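I kept a paper diary for eleven years before I started this blog, and in September I finally decided to stop the paper one. I want to write down how it happened, because my friend Junpei Sakai asked me and I gave him a bad answer on the phone.

The first diary was a present when I moved to Hevham. I did not know many people there and my English was still slow, so in the evening I wrote one page in my own language and one page in English. The English page was always shorter. I wrote about the bus, the price of rice, the neighbor who sang.

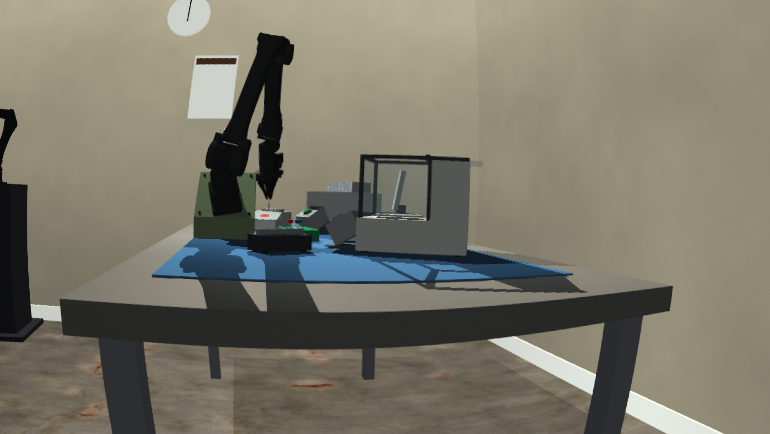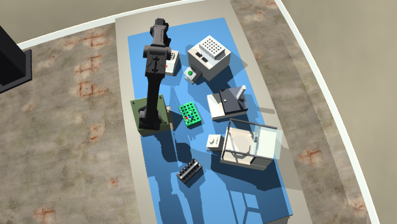

Both with the blue mat on the table.

After some years the two pages became the same length, and later I noticed that I skipped the first one when I was tired. It made me a little sad. My mother would say it is natural, but she would say it in a certain voice.

I have 13 notebooks. Most of them are from Okabe, a small stationery shop near the station in Jurau, where my aunt lives. The paper is thin but the ink does not go through. When I visited her I always bought two, and the owner put them in a brown bag and folded the top very carefully, like a lunch. The shop closed last year. I tried a different notebook from the supermarket, and I did not like how the pen moved on it, and I wrote less and less. So this is the answer for Junpei — I stopped partly for the paper. It sounds like a small reason for such a long habit, but I don't have a bigger one.

In September I read the old notebooks again, from the beginning. It took me the whole month. Some pages I could not understand at all. In the third notebook I wrote "Do not forget what T. told at the bridge!" and underlined it twice. I forgot it. I think T. is Theerawat Rojanasak, who shared the apartment with me that winter, so I sent him a message. He also does not remember the bridge, but we talked for two hours and he is a father now.

I will keep the notebooks in the closet, in the dry part. Junpei thinks I should scan them. Maybe, but then I must look at every page one more time, and I have just finished.

If you know a shop that sells thin paper and still sends by mail, please write me.

Recent posts
My aunt's soup, second try
Words I still spell wrong
Four days in Jurau
The neighbor who sang
A new lamp for the closet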